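Negative parliamentarism is a rule of government formation under which a cabinet may take office without winning a vote of confidence, provided that no majority votes against it. It differs from positive parliamentarism, where a new government must first gain the active support of the chamber. The rule is linked with frequent minority cabinets, as small parties can tolerate a government without formally backing it.
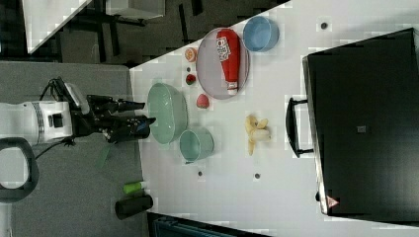 A large mint-green bowl, a smaller bowl and a plate with a ketchup bottle.

Abstentions have a different effect under each rule. In a chamber of 67 members where 12 abstain, a positive rule based on all members still requires 34 votes in favour. Under a negative rule the same cabinet survives unless 34 members vote against it – abstaining therefore helps the government.

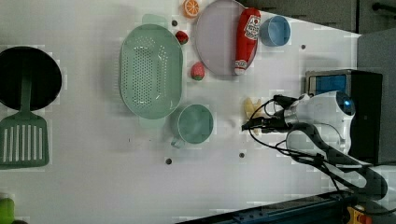

Some systems limit the number of attempts at forming a government. Where the limit is 4, a further failure leads to an early election. Sandoval treats this limit as a separate feature, while Chiba places it within the investiture rule itself. The two approaches sort mixed systems differently, mainly those in which the required majority falls after the first ballot.

Last updated: 05/06/2019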